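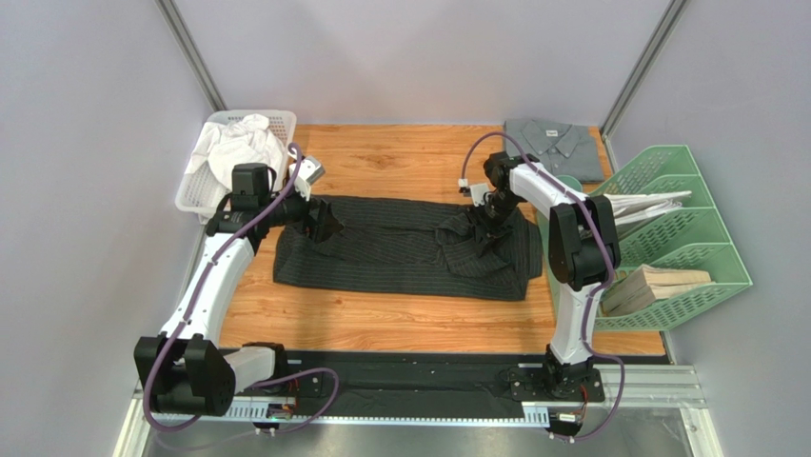

Miroslava Savchuk
June

Section 4. Folding shirts at the small table

This section is for button shirts with long or short sleeves. Trousers and knitwear are in Section 5. Please read all the steps one time before you begin, and keep the page open beside you for the first few shirts.

4.1 Before you start

1. Wipe the table with a dry cloth. A dark shirt takes every bit of dust, and you will see it later on the fold.
2. Put the things you do not need now to the back and to the side, so that the middle of the table stays free.
3. Check the pockets. Pens and paper tissues are the most usual finds.
4. Close the top button, the middle one and the last one. The others can stay open.

Note: If the shirt was ironed, let it hang for 12 minutes before folding. Warm cloth keeps each wrong crease.

4.2 The first fold

5. Lay the shirt face down, with the collar away from you and the hem toward you.
6. Smooth it with flat hands from the middle to the sides. Do not pull at the corners.
7. Turn one side in, to the middle of the back. Lay the sleeve straight down along this fold.
8. Do the same with the other side. The two folded edges should run parallel.
9. Look at the hem. It should make a straight line across. If it goes at an angle, open the last side and do it again.

Caution: When you take the cloth in both hands at the top, it bunches under the fingers and wrinkles spread out from there. Hold it lightly and smooth the place again after you let go.

With pinstripes you have a good helper. When the stripes bend, the cloth below is not flat yet.

4.3 Closing the shirt

10. Bring the hem up by one third, then fold once more up to the collar.
11. Turn the packet over and straighten the collar with two fingers.
12. Put the finished shirt at the back of the table, with the collar facing you. 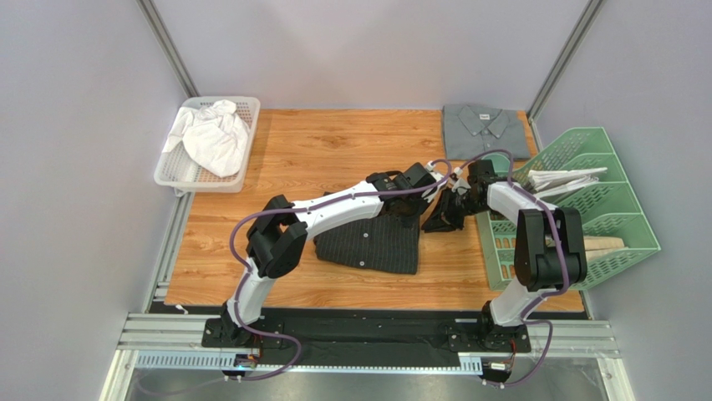 Fig. 4-2. Dark pinstriped shirt in the middle, folded grey shirt behind it, basket at the back left.

Note: White pieces go in the basket and not on the pile. Dark colour can rub off on them, mostly when the clothes are new.

A packet that is a little wider at one end is acceptable. For the shelf it should be no wider than the shelf board, so measure the first one and make the others the same. Vsevolod Onyshchenko keeps the list of shelf sizes; ask him before Friday if yours is missing.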